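Wornstead by Corina Dobre - worth finishing?

marginalia_mo
I'm stuck almost halfway through Wornstead and need someone to talk me into it or out of it. The sister has been coming up the driveway for two chapters. It is not a long driveway.

pelham2
Keep going. The inheritance business pays off once Vieira shows up with the letters. I stayed up until 2 for the last part and was useless at work.

inkwell_dan
Vieira is exactly where I quit. He explains the whole family tree to people who are in it.

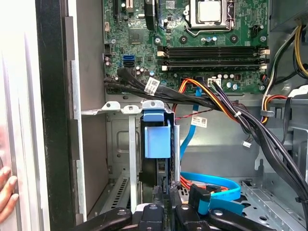
pelham2
Vieira is a repairman, Dan, he explains things for a living. My favorite chapter is the one where he opens up the dead uncle's computer and talks about the marriage the entire time. I've had the side off my own tower this week, staring at four empty RAM slots with their little white latches, and I kept hearing him say "a house remembers what you put in it." Mine remembers nothing at present.

inkwell_dan
That line is on page 8 and again near the end. She liked it too.

tess_reads
It's supposed to repeat! The second time it's the sister saying it, and she wasn't in the room for the first one. That's the clue.

inkwell_dan
Or the editor went home early.

marginalia_mo
Please put a warning on clues, I'm still in the driveway.

tess_reads
Sorry, Mo. Skip to the Wirnik chapter if you have to, you'll lose some weather and a funeral lunch.

pelham2
Do not skip the funeral lunch.

marginalia_mo
Fine. One more chapter tonight, and if she hasn't rung the bell it goes back to the library.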